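How to read a horse racing form line without fooling yourself
2 min read · 7 shares · 2 comments

Tipsters love a form line because you can make it say anything. I'd start by doubting it.

1. Read right to left. The last figure is the latest run.

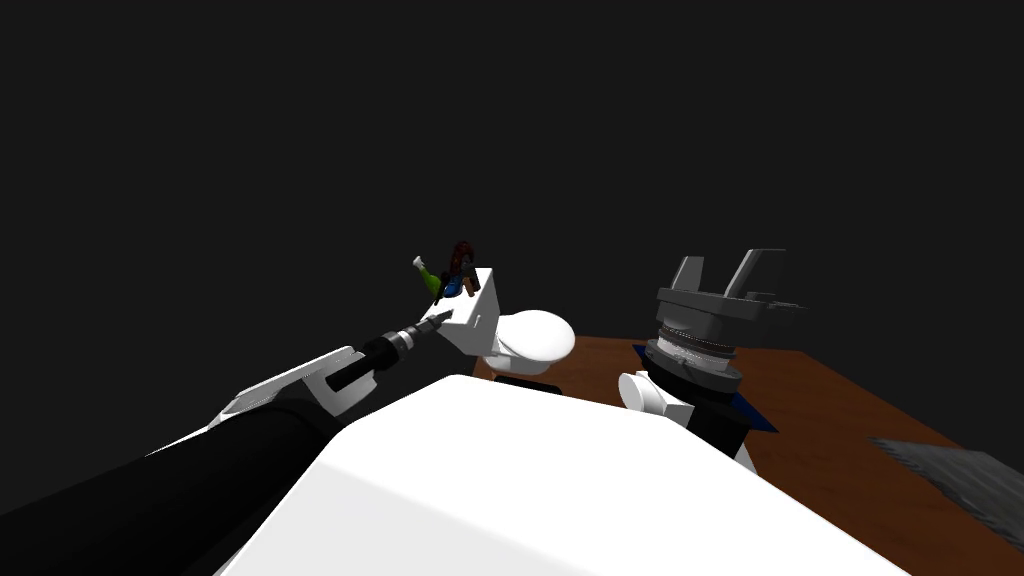

2. Check the class. A win in a weak race proves very little, whatever the headline says.

3. Check the ground and distance before you believe a "course specialist" tag. 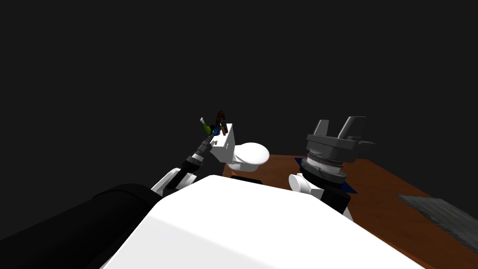
Does a zero mean the horse finished last?
It means tenth or worse. Look up the full result.

Related
Do blinkers help? Imad Farah has doubts
What a jockey change tells you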